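Capítulo 7. Cuando la pinza miente: fallos de cierre y de cable en pinzas de mano

Última actualización: octubre 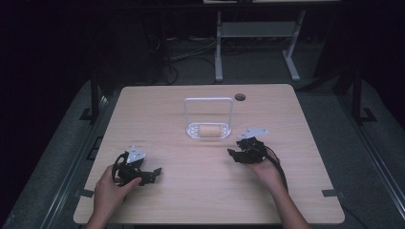

¿Por qué una pinza puede informar que está cerrada cuando no lo está?

Porque lo que mide casi nunca es la distancia entre los dedos. Mide el giro de un eje, o la posición de un motor, y de ahí calcula la apertura. Si entre el eje y el dedo hay un tornillo flojo, un engranaje con juego o un cable que pierde contacto, el número sigue saliendo. Sale mal, pero sale.

7.1 El caso Bedberg

Empezamos por un fallo real, sin teoría. La teoría en 7.3.

Taller de Bedberg. Tarea de mesa, dos pinzas de mano, una por cada lado, un operador sentado. Coger una pieza cilíndrica, llevarla a su soporte, soltar. Repetir. Los registros servían después para ajustar un brazo de la casa Dernetti, que tenía que hacer lo mismo solo.

Objetivo de la campaña: 1000 repeticiones válidas. Se grabaron 1189, contando con descartes. Todo parecía en orden. El programa de revisión (Lumico, versión de taller, sin alarmas configuradas) marcó casi todo en verde.

Luego el brazo. Primera prueba a media velocidad: se acerca bien, cierra, levanta, y la pieza se queda en la mesa. Segunda prueba, igual. En la tercera cerró tarde, empujó el soporte y lo tiró al suelo. Parada de emergencia a las 16:20. Sin heridos. Un dedo de goma roto y una tarde perdida.

Reacción inicial: la culpa es del brazo. Se recalibró. Se cambió la goma. Se bajó la velocidad otra vez. Mismo resultado, más despacio.

7.2 Lo que se encontró

Dos defectos a la vez, y por eso costó tanto.

Primero, el juego mecánico. En la pinza derecha se había aflojado el tornillo que une el eje con el dedo móvil. Holgura pequeña. El operador la compensaba apretando un poco mas, sin darse cuenta, como hace cualquiera con una herramienta gastada. El registro decía "abierta tres milímetros" y la pieza estaba bien sujeta. El brazo copió los tres milímetros. No copió la mano.

Segundo, el cable. El de la izquierda trabajaba doblado junto a la muñeca y el conector cedía en los giros amplios. Cortes de hasta 400 milisegundos. Durante el corte el programa repetía el último valor conocido, sin avisar. En la gráfica, una meseta plana. Una meseta plana se confunde muy fácil con una mano quieta.

Al revisar a mano aparecieron 39 repeticiones con meseta sospechosa. Pocas. Pero estaban casi todas en el momento de soltar, o sea en el peor sitio posible.

Ojo: ninguno de los dos defectos habría pasado una comprobación de dos minutos antes de empezar. No se hizo. Había lista, la lista Okabe, colgada en la pared. Era para los brazos. A nadie se le ocurrió aplicarla a las pinzas de mano, que "no se mueven solas".

7.3 Tres conceptos para el resto del capítulo

Error silencioso. El sistema da un valor falso con la misma cara que uno bueno. Distinto del error declarado, en el que algo pita o se para. El silencioso es más caro porque se descubre lejos de donde nació.

Compensación del operador. La persona corrige el defecto con los ojos y el tacto. La tarea sale bien, el dato sale mal. Cuanto más hábil el operador, más tarde se nota.

Retención de último valor. Costumbre de muchos programas ante una pérdida de señal. Cómoda para dibujar gráficas. Peligrosa si después otra máquina se mueve con esos datos. Mínimo exigible: que cada muestra retenida lleve marca.

7.4 Comprobación previa

Antes de cada tanda, y otra vez tras una caída o golpe de la pinza:

- Cerrar en vacío. La lectura tiene que volver a cero, diez veces seguidas.
- Cerrar sobre un calibre de grosor conocido. Anotar la diferencia.
- Mover el dedo con la otra mano, eje bloqueado. Si baila, apretar y repetir.
- Girar la muñeca a los dos topes mirando la señal. Cualquier meseta: cable fuera.
- Cable con holgura, sin lazo tirante, sujeto al antebrazo o recogido.
- Soporte y pieza en su marca.

Y antes de pasar nada al brazo: primera ejecución sin pieza, velocidad reducida, zona despejada, una persona con la mano en la parada. Siempre. Tambien cuando hay prisa.

7.5 Para trabajar en el taller

Coged una pinza en buen estado y aflojad el tornillo del dedo un cuarto de vuelta. Grabad una tanda corta. Pasad los datos a otro grupo sin decir nada y que busquen el defecto solo con las gráficas. Apuntad cuánto tardan y qué señal miraron primero. Al acabar, tornillo apretado y pinza comprobada según 7.4; la medida del juego se retoma en 7.6, con calibre.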